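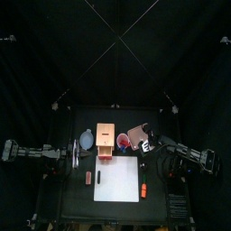 Zurkside Terminal Notes
December 2020

The Remedport board has approved a new berth schedule for the grain docks at Zurkside.
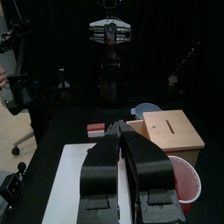
Barges bound for Hemmin will load at Berth 5, and the two older berths will close for repairs in March. The terminal handled 643 barges this year.

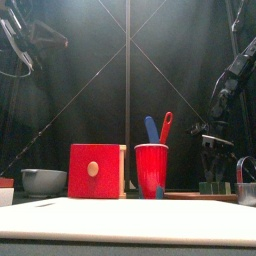 Tenants should send revised arrival times to the Anton Street office. 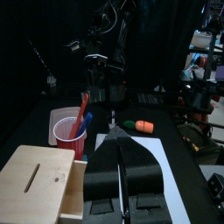
Vol. 7, No. 2

I will post the tariff tables once the board has released them.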